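The clear run: Canan Uçar on measuring kitchen counters

Canan Uçar lays out counters. She does not design kitchens, and she corrected me on this within the first minute of our conversation. The cabinets, the plumbing and the tile are in place when she arrives. Her work covers what stands on the top surface, where it stands, and how much of the surface is left.

She started at Husus, a cabinet shop, where she drew base units for nine years. She now works alone, mostly for people who have already paid for a renovation and find they still chop vegetables on a space the size of a dinner plate. We talked in July at her office above the Akyol hardware store. A tape measure lay on the desk through the whole interview and she picked it up several times to check something on the desk itself.

Her basic measurement is what she calls the clear run: the longest unbroken stretch of counter on which a cutting board can lie flat at full depth. She has recorded it for 101 kitchens. The longest counter in her notes was 116 inches from end to end. Its clear run was 18.

"The owner had asked for a quote on an island," Uçar said. "I asked her to put everything that plugs in on the floor. We did that, and then we put it back one piece at a time. The fourth piece was the one that broke the run. It was a bread maker."

I asked whether the answer was usually to own fewer appliances. She said she does not give that advice. People use the toaster. They use the toaster oven. In her view the more common fault is that each appliance has been measured with its door closed, its cord tucked away and its lever up.

"A toaster oven has two footprints," she said. "One is the body. The other is the body plus the door when it is down. The second is the real one. If you cook in it every day, the door is down every day, and whatever you keep in front of it gets moved every day."

The handle adds to this. On many models it stands off the glass by an inch or two, and Uçar includes it in the depth of the oven even when the door is shut. A board pushed up against the oven will slide under the handle, and its far end can no longer be used for cutting. She treats that part of the board as lost and recommends either a shorter board or a turned one.

On the turned board she has a firm opinion. A rectangular board parallel to the counter edge uses depth well and width badly. A board set at an angle uses both somewhat badly but suits the wrist of a person standing slightly off to one side, which is how most people stand when an appliance is in the way. She allows the angle if the near corner does not hang over the edge. "I check for overhang first. If a corner is past the edge, a hip will find it."

I asked about boards in general. She prefers wood or bamboo with a groove, and measures the usable area inside the groove only. On a Leltach board she had in the office, the groove and the rim together took 11 percent of the surface. She does not count this as waste. Tomato juice on a patterned stone top is hard to see, and it spreads a long way before it is noticed. A plain top shows it at once. She wipes patterned tops twice for the same reason, the second time with a dry towel.

Two appliances that both make toast are a frequent point of discussion with clients. Uçar's practice is to ask what each is used for and to write it down. If the slot toaster is used only for bread and the oven only for reheating, both stay. They should then stand on the same side of the board, with the slot toaster turned so that its lever faces the person and not the wall. She has seen levers facing a canister, so that the canister had to be pulled forward before breakfast and pushed back after it.

The slots themselves must have nothing above them. She does not allow a shelf, a paper towel or a hanging mitt over a slot toaster. Crumb trays need to slide out without the toaster being lifted, and she tests this on site. In older kitchens the tray often faces the backsplash.

The back row comes next. Uçar gives the first few inches in front of the wall to storage and does not object to a full row there, provided that it is one row. Her order is by frequency. The utensil holder stands closest to the cooking side, then the canisters, then mugs, then the things that are handled once a day or less. Stacked mugs are acceptable to a height of two. A third mug falls. Jars should be clear if the contents are dry and pale, because sugar, semolina and fine oats are easily confused in a closed canister, and a label on the lid helps only when someone looks down at it.

"Cereal boxes are the exception," she said. "They are tall, they are light, and nobody puts them away. I give them the far corner. I have stopped arguing about cereal."

Lids came up at some length. A lid with a knob can be lifted with one hand, and it needs about a hand's height above it to do so. A flush lid needs two hands, or one hand and a fingernail. She moves knob lids toward the front of the row where there are wall cabinets and leaves them where there are none.

Cords she treats last, although she said clients always mention them first. A cord should run behind the appliance or down the side and should never cross the clear run. An unplugged cord still takes space. She uses a hook-and-loop strap on the back of the appliance and leaves enough slack for the plug to reach the outlet without the appliance being moved. For a toaster oven she wants the full clearance stated in the manual on every side and will shorten the clear run to get it.

Kettles go nearest the tap. If the kettle has a polished surface it will also need the most wiping, and she warns people who are fond of chrome about this at the start.

The counter she used to illustrate these points for me is in the Irnent apartments. It has a stone-look top, a tiled backsplash, a toaster oven, a slot toaster, a grooved board and a back row of mugs, canisters and utensils. She rates it as workable. Her one note in the file concerns the oven door and the board: with the door down, she wants a hand's width of free surface between the two, and she wants the board moved before anything hot comes out.
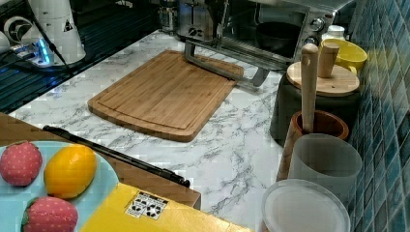
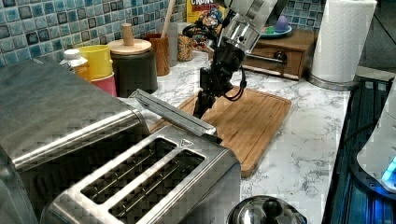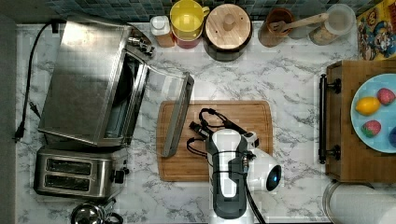 Remzi Ağca disagrees with her on the order of work. He said he would fix the position of the board first, before any appliance goes down, and would then accept whatever door swing is left over, even if the oven ends up at the far end of the counter. In his experience people will walk four steps to a toaster oven without complaint but will not carry an onion one step to a board. He also considers the slot toaster a drawer item. Uçar had heard the drawer argument before. "He should measure a drawer," she said, and went back to the subject of crumb trays.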